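Gartendenkmalpfleger/in (m/w) in Teilzeit, 25 Stunden pro Woche

Der Förderverein Parkanlage Cerkham sucht zum nächstmöglichen Zeitpunkt eine Fachkraft für die Erfassung und Pflege des historischen Gehölzbestandes. Die Stelle ist auf 3 Jahre befristet.

Aufgaben:
Kartierung der 106 Altbäume und Fortschreibung des Katasters
Erstellung von Pflegeplänen für Staudenbeete und Hecken
Fachliche Begleitung von Führungen — auch an Wochenenden

Voraussetzungen: abgeschlossene Ausbildung oder Studium im Gartenbau oder in der Landschaftsarchitektur, Führerschein Klasse B. 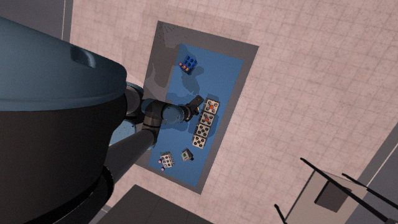
Lesezeit: 1 Minute

Bewerbungen mit Lebenslauf und Zeugnissen sind schriftlich an Lensa Gebreyes zu richten. Fachliche Auskünfte erteilt Henok Alemneh.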